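Stetton Heated Drying Cabinet, Model 8
Supplied by Skomudmont Laundry Equipment

Product overview

The Stetton drying cabinet is intended for care homes, boarding houses, sports clubs and small hotels where garments must be dried without tumbling. Warm air is drawn upwards through the hanging space and leaves by a duct at the rear. The cabinet may stand against a wall or be fixed in a row with other units.

Specification

Hanging rails: 8
Timer: up to 40 hours, with frost setting
Door: single, hinged left or right (state when ordering)
Guarantee: 2 years, parts and labour
Delivery: within 20 working days

Installation

The cabinet must be placed on a level floor and connected by a qualified electrician. Duct kits are made by Csizmadia and are ordered separately. Customers replacing an older Ustine cabinet may keep the existing wall outlet, provided that it is clean and undamaged.

Use and care

Knitted items should be spun before hanging and spaced so that air can pass between them. The lint tray should be emptied weekly.

Heathered grey knit fabric, including a short-sleeved T-shirt

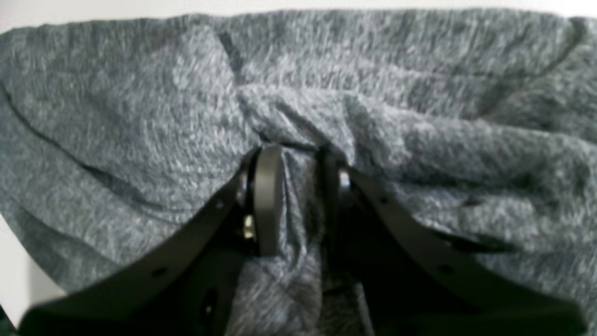
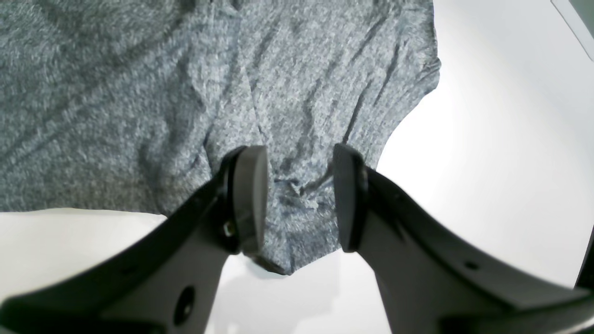

Spare rails, door seals and lint trays are held in stock. Orders placed in December are subject to a longer delivery period. Enquiries concerning trade accounts should be addressed to Csenge Bakos, Customer Accounts. Prices are shown excluding VAT and were last revised on August 2, 2025.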